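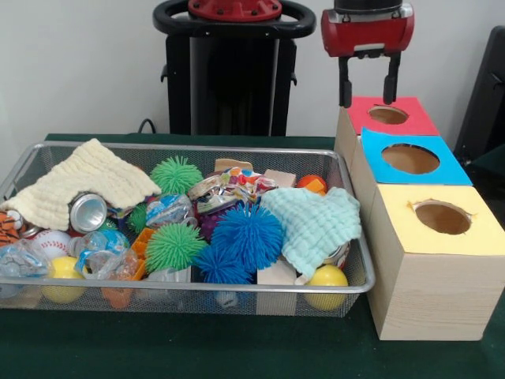

*Wire mesh basket and the three wooden boxes on the green cloth.*

**Ticket 3088: accented letters garbled on item labels**
**Site:** Ovbridge toy and craft library
**Software:** Trolard label module, desktop install
**Opened by:** Emília Šindelář
**Opened:** May 9, 2025
**Status:** Solved, one follow-up open

## What was reported

Hi all! I love the new label module, it saves me so much retyping, but it has a problem with my name. I'm the contact on most of the Ovbridge items and my labels come out like this:

`EmÃ­lia Å indelÃ¡Å™`

Everything from the Kratochvíl donation has the same trouble on the second line. Plain names are perfect. The item screen shows everything correctly, so I don't think the records are damaged. There are 71 labels in this batch and I've stopped printing until I hear from you.

## Entry 1

Thanks, Emília, and what a great clue to start with! When one accented letter turns into two odd characters, the text has nearly always been saved as UTF-8 and then read as Windows-1252. The letters are all still in there, they're just being read with the wrong table.

Could you send me:

- the CSV file that the module exports before printing
- the steps you take between exporting and printing, even the boring ones

## Entry 2 (Emília)

File attached. My steps:

1. Export the list to CSV.
2. Double-click it to open it in the spreadsheet.
3. Sort by shelf.
4. Save and close.
5. Load the file back into the label module and print.

I sort by shelf so I can walk around the room once with the sheet instead of crisscrossing it.

## Entry 3

Found the first culprit, and it's step 2. The export is good: I opened it in a text editor and every name is right. But it has no byte order mark at the start, so the spreadsheet guesses at the encoding on a double-click and guesses wrong. Then step 4 writes the wrong guess back into the file.

Please try this:

1. Export again. Don't reuse the old file, it has the mix-up baked in.
2. Open the spreadsheet first, with a blank sheet.
3. Import the CSV from the data menu and pick **UTF-8** for the file origin.
4. Sort, then save.
5. Print one label only.

## Entry 4 (Emília)

So much better! But there's one letter left:

`Emília Šindelá?`

The Kratochvíl labels are completely fine now. I'd settle for this if it were only me, but we have a few picture book donors with an ř in their names too.

## Entry 5

No settling, we're so close. And this is a lovely one, if you enjoy this kind of thing (I do, sorry). Windows-1252 has í, á and even Š in it. It doesn't have ř. So the file went in correctly this time, but the spreadsheet's ordinary "CSV" choice saved it in the old encoding and the ř had nowhere to go. Kratochvíl only needs the í, so it got through.

In the save dialog, there's a separate entry called **CSV UTF-8**. Use that one. It's easy to miss because it isn't next to the plain one.

## Entry 6 (Emília)

Done, and the preview on screen is right, every letter. On paper the last letter is now a small empty box. Is that progress?

## Entry 7

Yes, big progress! A question mark means the letter was lost in the file. An empty box means the letter arrived and the font has no shape for it. The preview uses a font from your computer, while the label template is set to use the one built into the printer.

To change it:

1. Open the template. Yours is the one called `Tostlow small`.
2. Click the name field and choose **Font source**.
3. Switch from **Printer** to **Computer**.
4. Pick any ordinary sans font and repeat for the donor field.
5. Save the template under a new name.

Printing is slower this way, as each label goes over as a picture. For long batches, send 40 at a time so the queue doesn't stall.

## Entry 8 (Emília)

It says Šindelář! With the hook! I stuck the first one on my own mug. The whole batch is printed, and I saved the template as `Ovbridge small`. The text sits a hair lower than before, but it clears the barcode and the scanner reads it.

## Entry 9

Fantastic news, thank you for testing so patiently. Changes made on our side:

- Added the import and save steps to the help page for labels.
- Asked for the export to include a byte order mark, so a double-click works again. Planned for the August update.
- Asked for a sort-by-shelf option inside the module.

**Follow-up, still open:** Tostlow uses the original template on 3 computers and hasn't switched the font source yet. I'll send them the steps from entry 7.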